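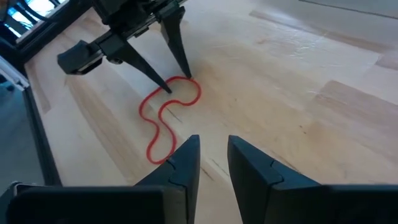 Pallitix

Pallitix is an open-source software package for planning and controlling two robot arms that have to handle the same soft object. It is best known for its treatment of closed loops, such as rubber bands, hair ties, drive belts and O-rings, a class of objects that earlier planners dealt with mainly by leaving them out. The package was started by Charmaine Coetzee and Delwyn Pirihi and is written in C++ with a Python layer on top, which most users never look beneath and are advised not to.

Background

Most motion planning software assumes that an object has a shape and intends to keep it. A mug that is picked up is the same mug when it is put down. A rubber band makes no such promise. Laid on a table it may settle into an oval, a kidney or something resembling a badly drawn keyhole, and it takes up a new outline whenever a fingertip leans on it. Writing down its full shape would take an unlimited list of numbers, and computers are known to prefer shorter ones.

Coetzee and Pirihi began by extending Fesetti, an older planner for rope and cable. Fesetti finds an object by looking for its two ends. Presented with a rubber band it searched for the first end until it reached its time limit, and then reported that the cable was very long. Pirihi's bug report on the matter was closed as "working as designed", and the two began a separate package in July of the same year.

Name

The documentation gives three explanations for the name, each by a different contributor. They do not agree.

Perception

Pallitix takes colour images from a camera at each wrist and, where one is fitted, a third camera overhead. Pixels likely to belong to the band are picked out by a small neural network, thinned to a line one pixel wide, and joined up into a closed chain of 200 points. The chain is then passed to the planner as the "loop state".

The network does well with a bright band on a pale table. It does less well with a tan band on a pale table, a combination the manual describes as "supported" and the issue tracker describes at greater length. Wood grain and the joins between planks are a regular source of trouble, as a thin dark line looks much like a thin dark band. Version 9 added a check that throws away any line that stays put when the band is nudged. This cured most false sightings and introduced the nudge, a small sideways poke at the start of every run that newcomers often take for a fault.

Hidden sections are filled in by guesswork. When a finger covers part of the band, the software assumes that the covered part follows the shortest smooth path between the two visible ends. Heather Partington, who maintains the perception code, has called this "the optimistic assumption" in the release notes. A setting named pessimism, which runs from 0 to 1, widens the range of hidden shapes the planner must allow for. At 1 the robot declines to move.

Planning

The planner does not try to predict the whole outline of the band. It keeps track of three matters only: which fingertips are inside the loop, which are outside, and how much slack is left. Moves are chosen from a short menu:

Pin: press a fingertip down so that one stretch of the band stays where it is.
Hook: put a fingertip inside the loop and draw it outwards.
Spread: open two fingertips that are both inside the loop.
Pass: hand a stretch of band from one gripper to the other.
Let go: the only move that cannot be undone, and accordingly the one with the most checks in front of it.

A typical plan has one gripper put both fingertips inside the loop and hold it open against the table while the other comes in from the opposite side to take the free end. Steps are searched in order of cost, where cost is a blend of time, stretch and a term called "regret". Regret measures how hard it would be to get back to the previous state if the move went badly. It was added by Imani Montoya after a long run of plans that were quick, elegant and ended with the band on the floor.

Control

Once a plan is chosen, the control layer runs both arms from a single clock. Earlier versions gave each arm its own clock, on the grounds that this was tidier. The arms drifted apart by 17 milliseconds over a long task, which is nothing to a person and quite a lot to a rubber band.

Pressure on the table is limited by watching motor current, so no force sensor is needed in the fingers. The fingertip is treated as a weak spring: commanded slightly below the table surface, it presses down gently and stops. The depth of this imaginary point is set by a value in the configuration file marked "do not change", with a comment beneath it listing the people who have changed it.

A separate watcher process keeps the two grippers from colliding. Since loop tasks bring four fingertips into a space not much larger than a biscuit, the usual safety margins would forbid the work entirely. Pallitix shrinks the margin near the band and restores it elsewhere, slowing the arms in proportion.

Tooling

The package comes with Sirko, a viewer that plays back recorded runs with the camera images, the estimated loop and the plan side by side. Sirko was written by Kiri Cosgrove over a single winter as a private debugging aid and is now used by more people than the planner. It can open recordings from several other packages, among them Fesetti, whose users reportedly find it helpful for seeing where the ends are.

Tonisetti, a companion test suite, holds 262 recorded tasks, each with a starting shape, a goal and a verdict. A change to the planner is accepted only if it passes every task that the previous version passed. One task, in which a band must be lifted off a peg and laid flat without twisting, has never been passed by any version and is kept in the suite under the label "aspirational".

Reception and criticism

Users generally praise the planner's failure messages, which say in plain words what the software believed was happening at the time. Critics have pointed out that what it believed was happening is often alarming.

A more serious complaint concerns twist. The loop state is flat, and so cannot tell a band lying neatly from one folded over itself in a figure of eight. The planner will spread such a band with full confidence. A version of the loop state that records crossings has been in a side branch for some time, and the discussion attached to it is longer than the code.

Others object to the licence, the indentation, or both.

Current status

The latest stable release is dated Oct 16, 2025. It drops support for the separate arm clocks, renames pessimism to caution, and keeps the old name working for those who prefer it.

See also

Fesetti
Sirko (viewer)
Tonisetti
Deformable object manipulation
Motion planning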